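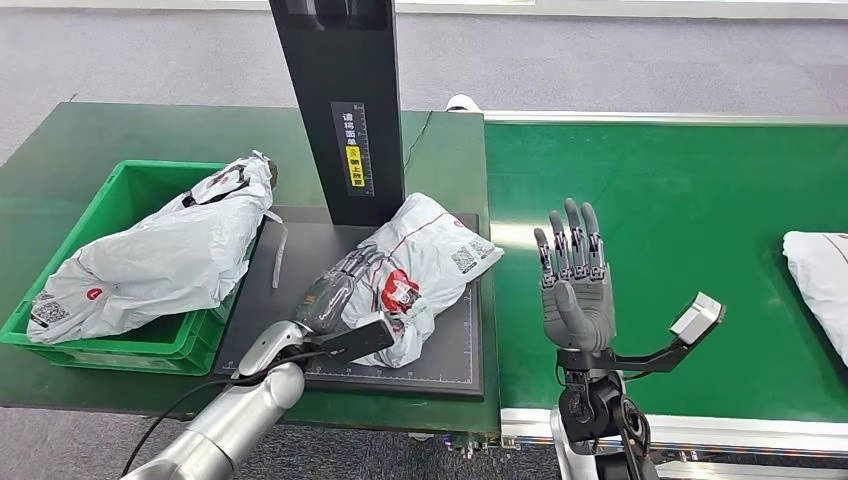

Figure 1. The scanning bench, with the crate on the left and the belt on the right.

Menari Parcel Bench: Project Report

1. What we set out to do

Our module asked each group to find a small job that people do all day and work out why it takes longer than it should. Other groups chose coffee. We chose putting parcels on a scanner, on the grounds that it looked easy and we had a deadline.

The bench has a green crate for parcels waiting to be scanned, a black pad under a tall column, and a green conveyor belt alongside. A parcel should go from crate to pad to belt with its waybill facing up. A sticker on the column says so in Chinese, 朝上放置, and the panel above it says 请扫面单, please scan the waybill. We had both translated in week one and then spent the rest of April learning how hard it is to obey them.

2. Method

We ran 200 parcels through the bench in 4 sessions, all on Tuesday afternoons. Every parcel was a soft mailer or courier bag, filled with old textbooks, socks or bubble wrap. We noted the time for each one and wrote down anything that went wrong, in a column headed "Remarks" that soon needed a second page.

3. What we found

Soft bags do not have a top. They have a side that happens to be up at the moment, and this changes when they are lifted. A box put down face up stays face up. A mailer full of socks slumps, folds its own label in half and has to be smoothed out like a bedsheet.

Of the 200 parcels, 32 needed a second go at the scanner. Most of these had a crease running through the code. A few had more than one code on the bag, and we had lined up the wrong one with great care.

Big bags were the other nuisance. One that lies across the crate and hangs over the rim has to come out first, whether or not it is next in our order, and any strap left dangling will find something to catch on. We had planned to work strictly from left to right. The plan lasted most of a session.

4. Changes we tried

Flattening each mailer in the crate before lifting it helped more than anything else. Filling the crate less helped too, though it meant more trips to the shelf. We also tried sorting by size, which made a very tidy crate and saved no time at all.

5. If we did it again

We would use real parcel weights and fewer socks. We would also time the sorting separately – our notes lump it in with the scanning, and we could not untangle the two afterwards.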